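Section 3. Daily care of the Benberg serving board and cups

3.1 Before first use

1. Peel the protective film off the board, starting at a corner.
2. Wash the cups by hand in warm water with dish soap. Rinse twice.
3. Wipe the board with a damp cloth and dry it right away. The gloss finish shows water spots.
4. Stick the felt pads to the underside, one at each corner.

3.2 Placing cups

Set cups down flat and lift them to move them. A steel rim or base dragged across black gloss leaves fine lines that cannot be polished out. Keep full cups at least 2 inches from the edge of the board.
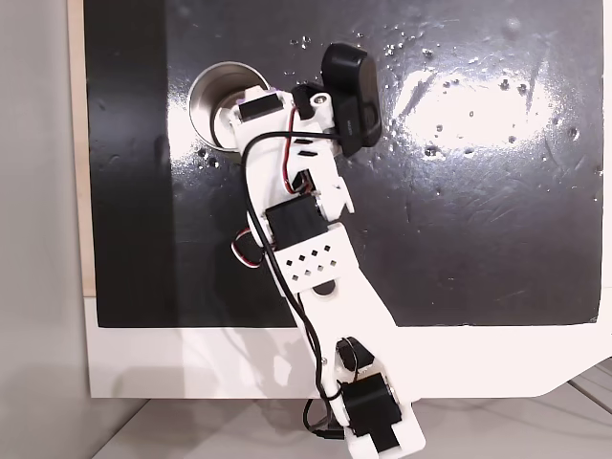 Mohammed-Awal Gyamfi wrote in after the January printing to say that he dries his cups upside down on a towel and puts them on the board only when they are needed, and that his board still looks new after 174 washes. We recommend the same. Water trapped under a cup overnight can leave a ring.

CAUTION: Stainless steel gets hot quickly. Do not fill a cup with boiling liquid and pick it up with bare hands.

3.3 Cleaning

1. Remove all cups.
2. Wipe the board with a soft cloth. Do not use scouring pads or powder.
3. For dried coffee or tea, lay a wet cloth over the spot for 3 minutes, then wipe.
4. Dry with a second cloth.

Note: The cups are dishwasher safe. The board is not.

Replacement felt pads are sold in packs under part number 54. For boards in the Roltberg size, see Section 4.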